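Why do injury numbers in the news change so many times after an explosion?

Dromix
Posted 6/13/20 in News and Media

Hello everyone. I have a doubt about how newspapers count injured people, and I hope somebody with experience can explain it to me.

After the explosion at the bus depot in Brisetbridge, I read the first report in the evening and it said 40 people were injured, according to police. One hour later another site said 49, according to hospital sources. The next morning the first site had changed its number to "dozens" and did not write any note about the correction. My neighbour showed me a post with 400 injured, which I think was only somebody's mistake with a zero, but it was already shared nearly 2,000 times.

I am writing a short summary for the newsletter of my language class, and I want to be fair to the families. Which number should I use? Is it allowed to write two different numbers in the same article? My teacher says choose the police, but in my country the police number was always the lowest one, so I am not comfortable with this.

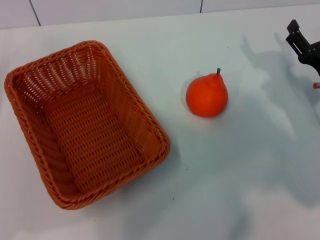
Replies (2)

Sandis

Just use the newest one. The old ones are wrong anyway.

And please don't share the 400 one, even to say that it is false. People only remember the number.

Lu

I don't fully agree with the reply before mine. The newest number is often the better one, but not always. I worked some years at the evening desk of a small regional paper, and I can tell you how it looked from our side.

In the first hours there are several offices and each one counts a different thing. The police count the persons they registered at the place. The ambulance service counts the persons it transported. The hospital counts everybody who came to the emergency room, including those who arrived by private car or walked in later with ringing ears. So 40 and 49 can both be correct at the same moment.

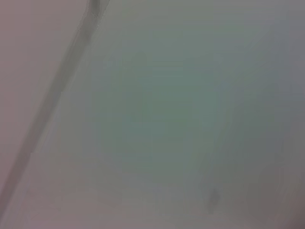
Diagonal grey band on a pale background, out of focus

There is also the question of what "injured" means. Some offices include shock and smoke, others only count physical wounds. And when an injured person dies in hospital, that person goes from one list to the other. The injured number becomes smaller, and readers think that somebody is hiding something.

For your newsletter I would do it like this. Write the number together with its source and the time, for example: "Police said in the evening that 40 people were injured, while hospital sources later gave the number as 49." Two numbers in one article is completely normal, if the reader can see who said which one.
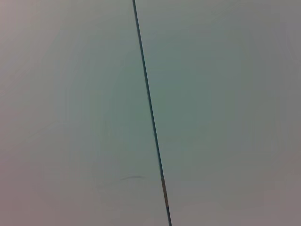 "Dozens" is also an honest word when the sources are far from each other, but I would not use it if you have exact numbers with a name behind them. What the first site did - changing the number without a note - is bad practice in my opinion. We always put one line at the bottom with the old number and the new one. You can write to them and ask, many editors do answer such letters.

If your newsletter comes out only in August, then wait for the official report and check again before you print. By then the hospital and the police have normally compared their lists. Names of victims I would leave out, unless the family has already spoken in public.

Dromix

Thank you both. Lu, your sentence with the two sources is what I needed, I will write it in this way and show it to my teacher. The newsletter comes out in August, so I still have time to change the numbers.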